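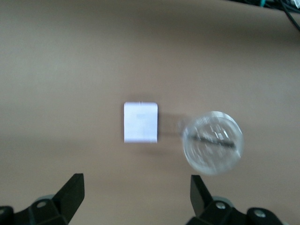 The wrist camera's view of the table, with both gripper fingers open above a white block and a clear disc.

Poul Hjaltested had the Betia kit running for 19 days before he let anyone else touch it. "I wanted to be the one who broke it," he says, laughing. He has been testing two-arm robot kits for small labs and workshops for years, and he admits that most of them go back in their crates with a polite note. This one is staying on his table, at least through the spring.

Betia is sold by Javell as a complete tabletop setup: two arms, two grippers, wrist cameras, a camera that looks over the whole table, and the software that ties them together. Hjaltested and his colleague Þórey Frandsen have been trying it out for their workshop, Mohamedi, where they teach people with no robotics background how to guide a pair of arms through simple sorting and tidying jobs.

"What got me was the wrist view," says Frandsen. "From across the table, you think you're lined up with something, and then you look at what the gripper sees and you're off by a finger's width. Once people start checking that picture before they close the fingers, they get so much better, and it happens fast!"

She likes small, awkward objects for practice. A clear plastic lid is a favorite – the tabletop shows right through it, and new users tend to reach for the highlight and miss the edge. "I'd start everybody on the block and then hand them the lid," she says. "They hate me for an hour or so."

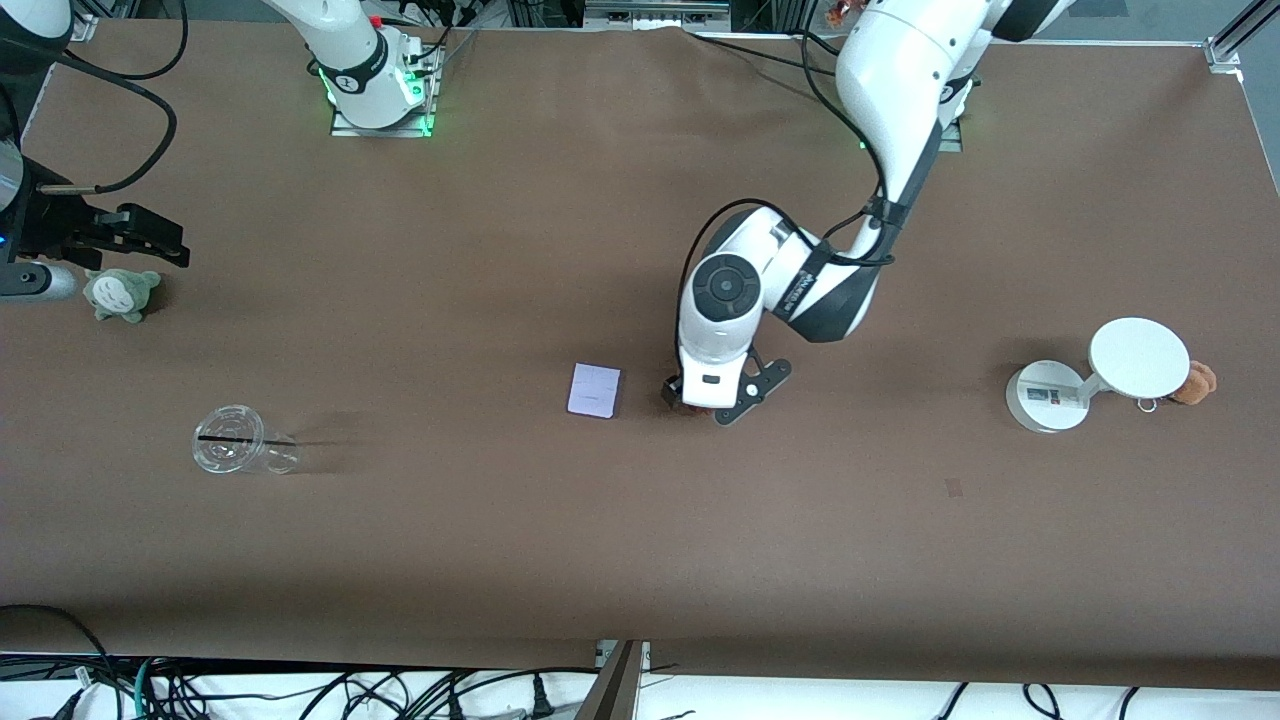

MOHAMEDI WORKSHOP, 2020-01-27

The table has room to spare, and Hjaltested says that is one of his favorite things about the kit. A cup on its side, a soft toy and a small pale purple card can all sit well apart, with an arm working from either side. "On smaller setups the arms are always in each other's way," he says. "With these I can leave one parked near the edge and forget about it while the other one gets on with the job."

Soft toys have been the biggest surprise for both of them. Frandsen expected the two-fingered grippers to do badly with anything plush. In their log, which now holds 1,618 pick attempts, the toys have come out ahead of the hard plastic. "You can be a little bit wrong with a teddy bear," she says. "It squashes, it forgives you. A cup wants you to be right about where the rim is."

Of those attempts, 236 ended in a drop or a miss, and Hjaltested has gone back through every one of them. He found that a good share came late in the day, when whoever was at the controls had stopped slowing down for the last bit of the approach. He wrote to Javell asking for a gentler speed setting close to the table and had an answer the same afternoon, with a settings file attached. "I've been doing this a long time and I can't remember the last time a company did that," he says. "I read it twice."

He does have complaints. The cables along the front of the table bother him every single morning, and he would like proper channels for them in the next version. The printed manual covers one arm well and then hurries through the second in a couple of pages. Frandsen adds that the startup check takes too long and can't be skipped, even when the kit has only been off for a lunch break.

They compared it last fall with the Zidia, a cheaper single-arm kit, and Frandsen still recommends that one to people who only want to learn the basics. But she missed having a second hand. "So many ordinary jobs are hold this, move that," she says. "You feel it as soon as it's gone."

In January they had 12 people through for trial sessions, and the next group is already signed up. Hjaltested plans to give them the same objects, plus a few with lids that have to come off. Frandsen wants to try string.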